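Bin liners, fit and overhang — Rultcombe room

26 April 2025
Entered by: workshop bench, Virnham

Continuing from the November notes on liner slip. The round bin with the thick grey rim is back on the light wooden table for this round. 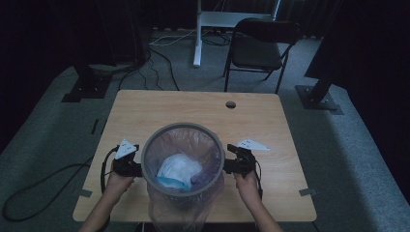
Liner stock is the Vallby clear, 40 to a roll. Overhang needs to be even before the rim goes on, otherwise the short side pulls in under load. I have been folding the surplus outward and leaving it long — tucking it under the rim colour-matches nothing and tears at the seam.

Tried 2 liners from the old roll and 2 from the new. The old ones split at the base fold when opened by hand. New ones opened cleanly if rubbed at the mouth first. No difference in fit at the rim that I could measure with the tape.

Light rubbish only for now. Soft plastic packaging traps air under it and the liner rides up the wall, so press the air out before judging the fit. Heavier fill to follow once the Ambrose bin is free, as its rim is narrower and should show slip sooner.

To do:
— label the old roll and move it off the shelf
— check the centre seam on the rest of the new roll
— repeat with the rim turned a half turn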